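Covering a work table in white: paper off the roll or a wipe-clean sheet?
Forum index > Workrooms and sheds > Benches and tables

fenland_bodger
Posts: 30
Wednesday, 7:42 pm

I want to settle on one white covering for the table in the back room and stop changing my mind every few weeks.
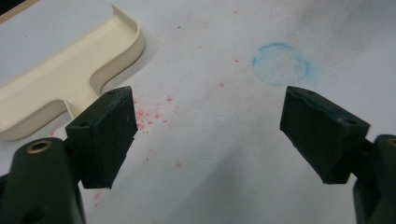

The table gets used for a bit of everything. Sorting screws, cleaning up old hinges, gluing, my daughter's school projects, writing labels. I like a pale surface under small parts and I don't want to go back to bare wood, which was dark and full of gaps that ate washers.

The two I keep going between are plain white paper off a roll, taped down at the ends, and a thin whiteboard-type sheet laid on top and held at the corners. Paper is cheap and I can draw on it, but it creases. The sheet wipes down, but it slides, and I get glare off it in the evening with the main light on.

The top is 997 mm deep, an awkward size, as most of the rolls I can find are narrower than that and I'd have a join running along somewhere. It's an old shop counter, otherwise sound.

What do people use, and how long does it last you?

pegboard_annie
Posts: 412
Wednesday, 7:58 pm

Paper. I had a wipe-clean sheet for a year and spent the whole of it wiping. With paper you work on it until it's horrible and then you pull some more along.

Put the roll on a bit of dowel at one end of the table, underneath, and bring the paper up over the edge. At the other end a strip of wood with two wing nuts clamps it flat. No tape needed. I use Lilano lining paper, the heavier one. The light one tears as soon as you lean on it with an elbow.

As for the depth, run it lengthways along the front and leave the back strip bare. I bet you keep jars on the back strip anyway.

fenland_bodger
Posts: 30
Wednesday, 8:05 pm

I do keep jars on the back strip.

Does the paper not lift in the middle? Mine bubbles up if the room's damp.

pegboard_annie
Posts: 412
Wednesday, 8:11 pm

A bit, in winter. Slacken the clamp, pull it tight, do it up again. Takes less time than making tea.

Aldo Mancuso
Posts: 1,288
Wednesday, 8:30 pm

I'll disagree with Annie. Paper is fine for drawing and wrapping parcels. For metal parts with any oil on them it's poor. The oil goes straight through and then you've got it on the table as well, and with old counters the finish often isn't up to it.

I've had a Dreketti bench sheet down for six years. White, matt, a bit of give in it. Glue peels off when dry. Marker comes off with meths. It has scratches from a knife where I was careless, and there's a brown ring from a tin of wax that I've never shifted. Otherwise as it was.

If yours slides, it's too thin or there's dust under it. Lift it, wipe the table and the back of the sheet, put it down again. A strip of double-sided tape along the back edge only, so you can still fold it up from the front and get crumbs out.

pegboard_annie
Posts: 412
Wednesday, 8:36 pm

Aldo, what did it cost though? I get most of a year from one roll and it's cheaper than a takeaway.

Aldo Mancuso
Posts: 1,288
Wednesday, 8:41 pm

I don't remember. More than a roll of lining paper, I'll give you that. Less than six years' worth of them.

quietkettle
Posts: 56
Wednesday, 8:52 pm

Matt or gloss matters more than paper or plastic, in my opinion. I do small repairs, mostly clasps and watch straps, and I had a proper gloss whiteboard offcut as a bench top. Lovely to clean. Terrible to work on. Every lamp showed up in it as a bright blob and I'd lose a pin right next to the blob.

Swapped to a matt one and I stopped losing them. I've still got the gloss board, it's on the wall now with the shopping list on it.

Another thing is shadow. A white top shows every shadow you cast, and if your only light is behind you then your hands put a grey patch exactly where you're trying to look. I have one lamp on the left and one on the right, both low power, and that softened it a lot. Might be worth trying before you buy anything.

fenland_bodger
Posts: 30
Wednesday, 9:03 pm

The light here is one fitting in the middle of the ceiling and I sit with my back to it, so that could well be half of my trouble. I've got a clip lamp in the cupboard. I'll put it on the left and see.

Aldo, does yours mark with ordinary biro? My daughter will write on anything white.

Aldo Mancuso
Posts: 1,288
Wednesday, 9:09 pm

Biro leaves a line. Meths takes most of it. Pencil comes off with a rubber. Permanent marker I wouldn't try on purpose.

Morenike Babalola
Posts: 203
Wednesday, 9:20 pm

We had this at the after-school club with bigger tables than yours. Started on paper and went through it very fast, as children pick at the edges and once there's a corner up it's gone. We moved to Memik table film, the white one, and it's been down for seven months on four tables. You smooth it on with a bit of card like you would a book cover. It doesn't slide at all, being stuck.

Downsides. You only get one go at laying it straight, and two people is better than one. Also if there's any dent or old glue on the table you see it through the film as a lump, so sand first. And it doesn't like heat. Someone put a glue gun down on ours and it puckered.

For your 997 mm I'd check the width before ordering. Ours came in a couple of widths and I had to trim it with a knife along the edge of the table, which went fine with a new blade and not fine with an old one.

tom_in_the_lean_to
Posts: 89
Wednesday, 9:34 pm

Has nobody said hardboard yet? White-faced hardboard, the stuff that goes on the back of wardrobes. Cut to size, lay it on, screw it at the corners. When it's ruined turn it over and you've got a brown side for the mucky jobs, then buy another.

I've been doing it that way since I had the shed. It isn't bright white after a while, more the colour of old teeth, but you can still see a washer on it.

pegboard_annie
Posts: 412
Wednesday, 9:40 pm

Old teeth isn't selling it, Tom.

tom_in_the_lean_to
Posts: 89
Wednesday, 9:44 pm

It's a shed.

Morenike Babalola
Posts: 203
Wednesday, 9:47 pm

Hardboard swells if it gets wet though, doesn't it? If there's a school project going on there'll be a paint water pot over sooner or later.

tom_in_the_lean_to
Posts: 89
Wednesday, 9:55 pm

The edges do. I run a bit of varnish round them. The face is all right if you mop it up the same day.

rivet_counter
Posts: 640
Wednesday, 10:12 pm

I'd question white altogether. I had a white top and found it tiring over a long evening. Went to a pale grey mat, an Ezeani one, and it's much easier on the eyes. Bright steel shows better on grey than on white too. Dark parts show on either.

I know that's not what you asked.

quietkettle
Posts: 56
Wednesday, 10:20 pm

Agree on bright steel. Don't agree on tiring, or not with the lamps turned down. White paper under one harsh bulb is hard going, white paper with softer light from two sides isn't.

rivet_counter
Posts: 640
Wednesday, 10:26 pm

Fair. I did have a very harsh bulb.

fenland_bodger
Posts: 30
Thursday, 6:50 am

Thanks all. I put the clip lamp on the left last night and it helped more than I expected. There's still a soft grey area low down in front of me where I lean in, but the rest of the top is evenly lit and I can read the small print on packets.

I'm leaning towards a matt sheet with tape along the back edge, the way Aldo has it, and a pad of paper on top for drawing. The stuck-down film worries me on an old counter, as I might want to strip the thing properly one day. Grey would be refused by the other person in the house.

Annie, I might still pinch the dowel idea for brown paper at the end. What size dowel?

pegboard_annie
Posts: 412
Thursday, 8:15 am

Whatever fits loosely through the tube. Mine's a broom handle cut down. Rest it in two cup hooks, opened out a bit with pliers so you can lift it off to change the roll. Put a rubber band round each end or it creeps sideways.

Aldo Mancuso
Posts: 1,288
Thursday, 8:31 am

Let the sheet lie flat in a warm room for a day before you tape it. They come rolled and the ends stay curled up if you hurry. Put books on the ends.

And cut it a few millimetres short at the front. If it hangs over even slightly you'll catch it with your sleeve.

Morenike Babalola
Posts: 203
Thursday, 12:40 pm

If you do change your mind about the film, it came off the test table with a hairdryer and left a bit of stickiness that white spirit dealt with. That was a laminate top though. I can't speak for an old varnished one and I'd try a corner first.

fenland_bodger
Posts: 30
Thursday, 6:22 pm

Sheet ordered, matt, one piece, wide enough for the full depth with a bit to trim. I've cleared the jars off the back strip to measure and found a hinge pin I gave up on in March.

Will post again when it's been down long enough to have some glue on it.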